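Mindmont players' group – minutes, 2025-07-20

Started late, server maintenance ran over. 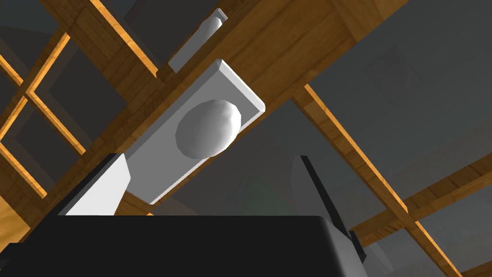

Poonam Rawat said the ranked ladder should stay closed until the Panik map is fixed, and asked for that to be minuted. Several members disagreed. Left open.

**Map rotation**

- Cordeiro stays in for the rest of July.
- Gendley comes out – spawn points on the east side still put both teams in the same tunnel.
- Panik is limited to unranked matches for now.

**Summer cup**

169 sign-ups so far. Teams of 8, as last year. Group matches run up to 30 minutes, then sudden death. It was asked whether players can switch teams after the first round. Agreed no, except where a team drops out.

Prizes are in-game only: the winning team picks a banner, runners-up get the gray badge.

**Voice chat**

2 complaints since the last meeting, both from the same match. The mods have the recordings and will reply to the players directly.

**Any other business**

The rules page still lists the old friendly fire setting. To be corrected before sign-ups close.

Next meeting – same channel, after the group stage.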